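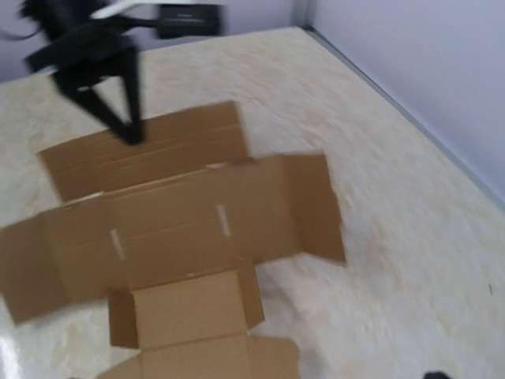

Home Latest Newsletter Past Issues Contact
Search this site Go

The road out of Hirkach, and what I got wrong last month

Hello again everyone. I promised in February that I'd come back to the Hirkach road as soon as there was something worth telling you, and then I went quiet, and a fair few of you wrote to ask if I'd forgotten. I hadn't! I was waiting on the second convoy, which kept being about to leave and then not leaving, and I didn't want to send you one more email saying "possibly Sunday."

Well, it was Sunday in the end. The buses pulled out of Hirkach a bit after dawn with 323 people aboard, and they reached the Sterkura side by mid-afternoon. If you look at a map that seems like a ridiculous amount of time, as it's only 40 kilometres. But there are two river crossings, one of them a temporary bridge that takes a single vehicle at a time, and then the checkpoint, where they were held for 90 minutes while somebody on one side of the barrier phoned somebody on the other. I have the timings from two people who were on different buses and they agree with each other, so I'm happy to print them.

Now for my mistake. Last month I wrote that the pause in the shelling was open-ended. A reader in Nerusstead who follows this much more closely than I do pointed out that the text both sides signed says 21 days, renewable, and that "renewable" only means they've agreed to talk about it. She's right. I'd been working from the radio summary and should have gone and read the thing myself. I've since read it (four pages, two of them annexes, one of those a list of road names spelled three different ways) and I'd say it's thinner than it was made to sound. There's a paragraph on civilian vehicles and a paragraph on ambulances. Fuel gets half a sentence. Nothing in it says who decides if the pause has been broken, and that was precisely the problem with the last one, when each side announced the other had fired first and by suppertime it was all off.

Still, the buses got through. I keep coming back to that. I've had messages from people who are angry that a convoy of that size is being treated as a triumph when there are so many still in the town, and I do understand it. I've also had a long voice message from a man who was on the third bus with his mother, and he didn't sound interested in whether it was a triumph. He wanted to know how you enrol a child in school at Sterkura if the report cards have been left behind. So I went and found out.

The short version is that you can. The reception centre at Sterkura is giving out a stamped registration slip, and the schools there are taking the slip in place of earlier records for the rest of this term. Keep it somewhere dry, and take a photo of both sides. For older kids who were partway through exams it's murkier. I was told "case by case", and I've heard that phrase enough times in this line of work to know it can mean anything at all. If your family is in that position, write to me and I'll pass on the number for the office that handles it. I'd sooner not publish it, they've only got the one line and it's already jammed.

A few other bits from the centre, in no real order. The sports hall is full and newer arrivals are being sent up the hill to the old technical college, where the heating works on the ground floor but not upstairs. The clinic is open mornings and closed over lunch. Prescriptions from Hirkach are being honoured if you have the box or the label, and one pharmacist there has apparently been ringing round the other towns to match up medicines that go by different names, bless her. Phone charging is free at the front desk. The queue for the cash grant is slow, though it does move, and you don't need to stand in it with the whole family – one adult with everyone's slips is enough. I was told the opposite at first, so if you've heard otherwise you're not going mad, they changed it.

Closer to home, Kinyua is running again. Longer-standing readers will remember it from the winter before last, when it paid for bus fares and phone credit for people with relatives over here in Nerusstead. It's the same set-up as before: small amounts, paid directly, and you don't have to fill in a form the length of your arm. They're asking for money and not goods this time, and I'd ask you to respect that. I know the cupboards are full of coats and I know it feels better to hand over a coat. But freight to Sterkura is dear at the moment, the depot there has plenty of winter clothing, and a family can buy what it needs in the local shops, which could use the business too.

I had a quick chat with the Kinyua people about what happens if the road closes again. They've kept a portion aside for exactly that, so anyone who's waiting in Hirkach with a seat on a later list won't find the fare has been spent on somebody else. I found that reassuring. They were also very plain that they can't get anyone onto a list. If someone phones you offering a place on a bus in return for a fee, it's a swindle, full stop. I've heard of it happening to two families already, and in one case the caller knew the grandmother's name and which street she lived on. Please warn your older relatives in particular.

As for the next convoy, there's supposed to be one before the pause runs out. I've been given a day and I've decided not to share it. Partly that's because the last three dates I was given were wrong, and I watched what that did to people who had packed and said their goodbyes and then unpacked again. And partly it's a matter of safety, which I hope doesn't need spelling out. The drivers have asked us all to be careful about posting from the road, and that includes cheerful posts from the windows. Wait until you're across, then post as much as you like.

A few of you asked what the mood is like in the talks. I don't know, and I'm wary of anyone who says they do. The two delegations are in separate hotels and notes are being carried between them. One paper had them close to a deal on prisoners and another had them close to walking out, and both stories went up the same evening. My own guess, for what it's worth, is that they'll renew at the very last minute with the fuel question still hanging, and we'll all be doing this again in three weeks. I'd be delighted to be wrong in the better direction.

My inbox is a mess but I do read everything. If you've written about a missing relative and haven't heard from me, send it again with the family name in the subject line and I'll get to those ahead of the rest.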